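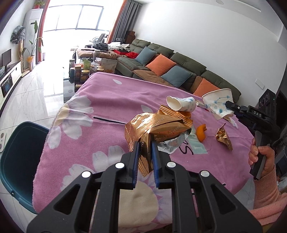

Household tips: keeping your online accounts and photos safe at home

1/27/19

In our house we have one router, two laptops, an old tablet and too many passwords. Last November somebody got into my mail account and wrote to my sister-in-law asking for gift cards. She did not send anything, but after this I sat down at the kitchen table and made order. These are the things I do now.

Passwords
Use a different one for each account. I know everybody says it. I keep mine in a paper notebook in the drawer with the oven manuals, and I do not write the name of the account fully, only a hint which my family understands. A password program is also fine. I tried one called Druda and it was good, only the tablet was too old for it.

Make the password from four words that do not belong together. Please do not use the street name and house number.

Second step at login
Turn it on for mail first. Whoever has your mail can ask for new passwords for the rest. Print the backup codes and put them with the passports.

The router
Change the password that is printed on the sticker. Ours, a Skavska, had the same one for 6 years. While you are in the menu, look for the update button and press it. The internet will be gone for a few minutes, so do it when no one is watching a film.

Make a guest network for visitors and for the television.

Photos
I had 674 pictures open to everyone on a photo site called Shakya, many of them with the children's school in the background. It took me one evening to set them to family only. Ask also your relatives, they have probably posted the same birthday.

Copy the photos to an outside disk every 3 months and then unplug it. A disk that stays plugged in can be locked by a virus together with the computer.

Strange calls and messages
If a voice on the telephone asks for money, hang up and call the person back on the number you already have – even when the voice sounds right. We agreed on a family word for such cases. It should not be the name of the dog.

Links in messages about parcels I do not open. I type the address of the shop myself.

Old devices
Before you sell or give away a telephone, sign out of everything, then use the factory reset, and take out the card. I found roughly 14 old accounts I had forgotten, one of them in Uro, a recipe club where my bank card was still saved. I closed it the same day.

For cleaning the keyboard, see the page on dust and crumbs.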